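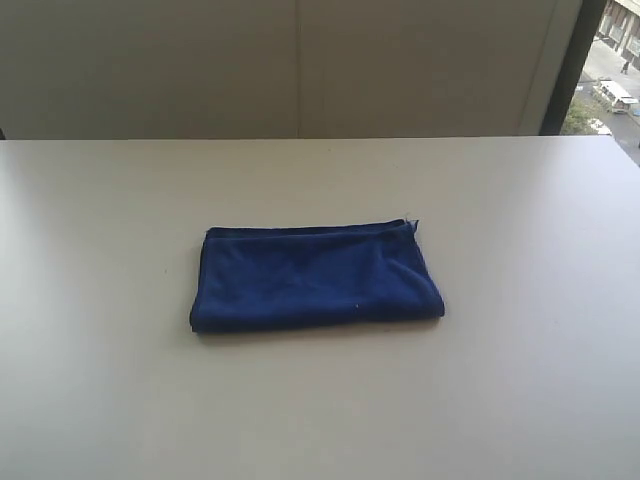
Corina Moser wrote in to ask why her towels stopped soaking up sweat after one winter at the gym. Most of the time it's fabric softener. It coats the fibers, and the coating builds up with each wash.

How to wash microfiber gym towels

Step 1. Sort them out
Keep microfiber away from cotton. Cotton sheds lint and microfiber holds on to it. Shake each towel outside first.

Step 2. Wash
Use warm water and half your normal detergent. No softener, no bleach. If a towel already feels waxy, soak it for 2 hours in plain warm water with a splash of white vinegar, then wash as above.

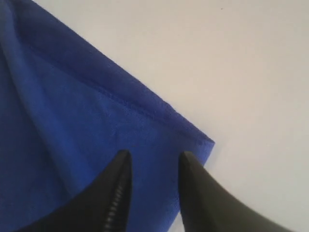 Cameron Innes says he skips the vinegar and runs a second rinse, and that his set from December still works fine. Either is OK. Don't mix vinegar with bleach in any case.

Step 3. Dry
Hang them up, or tumble on low for 18 minutes with no dryer sheet. High heat can damage the fibers for good.
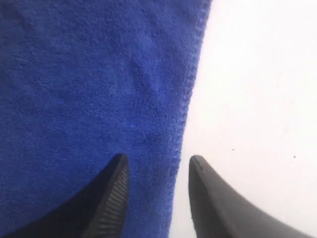
Step 4. Fold and store
Fold only when fully dry. A damp towel left in a gym bag will smell by the next day. I keep 4 in a drawer and rotate them so they wear evenly.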